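Kakum packing cell: false grip faults, questions and answers

What is fault 481?
The gripper reports a closed grip while the fingers hold film only. On the next lift the bag slips. It first appeared in August, after the change to thinner bags. 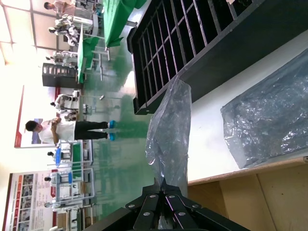 Lucía Garrido: We get 481 on the night shift too, always after a restart. Does the restart clear the force offset?

Yes. Run the zeroing routine before the first pick.

Are boxed devices affected?
Yes, where the device is wrapped. With two arms over the box, a false grip on one leaves the other carrying the load.

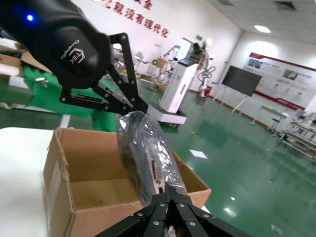

Wrapped device held above an open carton

Does it occur with the grid trays?
Rarely. The rim is rigid, and the force reading settles at once. If a tray trips the fault, inspect the finger pads for wear.
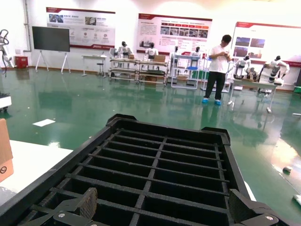

Marcelino Garrido asked whether worn pads could be turned and refitted. They cannot; Skoson supplies them as pairs, to be changed every 4,000 cycles.

May I free a bag by hand?
Only with the arm in protective stop.

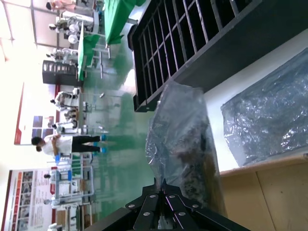

Release the fingers from the pendant, remove the bag, then acknowledge the fault. Code 366 after this means the stop was reset too early. Repeat from the start.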